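Setting up the handheld gripper for table recordings

Part 4 of the Skallis build. Parts 1 to 3 cover printing the body, fitting the linkages and wiring the trigger. By now you should have a gripper that opens and closes by hand and a camera mount on top. This part gets it ready to record picking up small, flat objects, which gave me more trouble than anything else in the build.

What you need

The assembled gripper
Two ridged rubber finger pads
A screwdriver that fits the linkage screws
A cloth strap or wide tape
A table you can stand next to
A few light objects to pick up

1. Check the pads

Close the trigger slowly and watch the pads from above. They should meet along the full height of the ridges. If they touch at the tip first, loosen the linkage screws half a turn, squeeze the trigger shut, and tighten them again while you hold it closed. Do the left side before the right. Don't overtighten - the printed arms crack around the screw holes, and a new pair takes an evening to print.

2. Strap the recorder to the handle

Rhys Doolan's original design has a clamp for this. I printed it twice and both versions slipped, so I went back to a strap. Wrap it around the lower part of the recorder and pull it tight. Keep the indicator light uncovered so you can check it between takes. Leave enough slack in the cable that you can turn your wrist all the way in both directions.

3. Set up the table

Clear it down to one object. Stand where you can reach the object without leaning, and do a few slow passes with the trigger open before you record anything. Look at the footage from those passes. Both fingertips should stay in view the whole time, with the object between them or ahead of them as you approach.

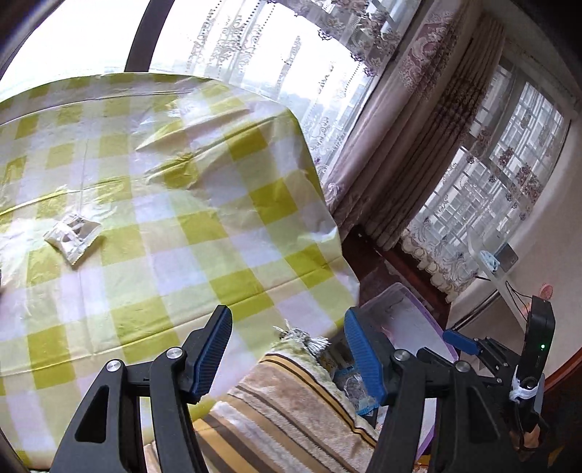 Gripper open at the near side of the table, with the sachet over to the left.

A shiny tablecloth is a hard surface to work on. Window light bounces off it, and the creases can look like edges. I keep some takes like this on purpose, but start with a matte cloth if you have one. If the highlights are too strong, pull the drapes partway or move to the other side of the table.

4. Pick up something flat

Come in low, with one pad resting on the table just past the edge of the packet. Close slowly until the packet buckles in the middle, then lift. If it slides away, slow down and press a little less. Set it down at a new angle after every take.

I recorded 300 takes in June and threw out the ones where I had rushed the approach. Živko Pavlović used the same gripper design for his set and ended up with 1,156, mostly cups and spoons.

5. Copy the files off

Stop the recorder before you undo the strap. Copy everything to the computer, open the first and last files, and only then clear the card. I name folders by object and surface, such as sachet_checked_cloth.

Part 5 covers trimming the takes and lining up the trigger signal with the video.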